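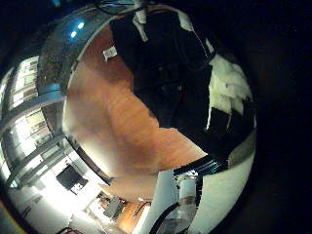
Wood flooring

Wood flooring is any floor covering made from timber, and I've been keeping this entry going for the Quinlan house guide because I love the stuff (and because the old version was three lines long!). It comes in two main kinds. Solid boards are one piece of wood all the way through. Engineered boards have a thin layer of real wood on top of a cheaper core, and they move less when the air changes.

Wood swells across the grain when it's damp and shrinks when it's dry, so gaps that open up in January usually close again by summer. I spent my first winter at the Wurkach place stuffing filler into mine, and come June half of it had squeezed right back out. Leave the seasonal gaps alone, please!

Finishes are where people start arguing. Oil soaks in and can be patched in one spot, which I like, but it wants a fresh coat now and then. Polyurethane sits on top as a hard film and shrugs off spills for years, only once it's worn through you're generally sanding the whole room. Wax is the old way, lovely and soft looking, and a pain around water.

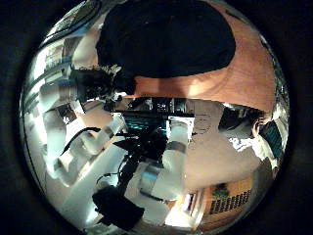 Sofia Moreira wrote in to say that I'm too hard on wax, that hers has been down for over 69 years with nothing but buffing and a new coat each September, and that she'd take it over any plastic film.

Fair enough, Sofia! I'd still keep it out of a kitchen. For everyday cleaning, sweep first, then use a mop that's barely damp. Steam mops push moisture into the joints and most makers warn against them. Felt pads under chair legs help a lot too, though they collect grit and need swapping.

See also: Subfloors, Parquet, Floor sanding.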